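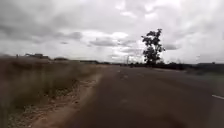 Shoulder or curb on the Nendstead road?

Search this forum Go

gravelrake28
The unpaved shoulder on the left side of the asphalt is reddish dirt with loose stone, and soil has crept over the pavement edge in places. I say cut it back and regrade it at 2 percent more fall than the lane. Comments?

tetteh_grader
Agree on cutting back. The sandy strip beside the asphalt looks compacted already, so I would leave that alone.

Lakell_sub
Disagree. A strip like that holds water against the edge, and then the edge ravels. Rip it 8 inches deep and recompact.

8 comments - 15 shares

gravelrake28
Same route, the section with white edging: 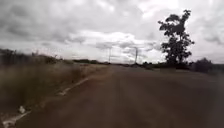

Last edited in January by gravelrake28

No center markings there, and the surface is reddish-brown and dusty. The edging looks broken or buried in spots.

Lakell_sub
Gaps near the low end of that curb. I would pull the damaged pieces and reset them before any mowing - a deck will find buried concrete in tall grass.

tetteh_grader
Mow first. You can't set a string line through a verge that thick. We did the Rirnance job in that order and lost one blade.

Lakell_sub
One blade is one more than I want to buy.

gravelrake28
Hand trim along the curb, then reset, then mow the rest. Still undecided on the ripping depth.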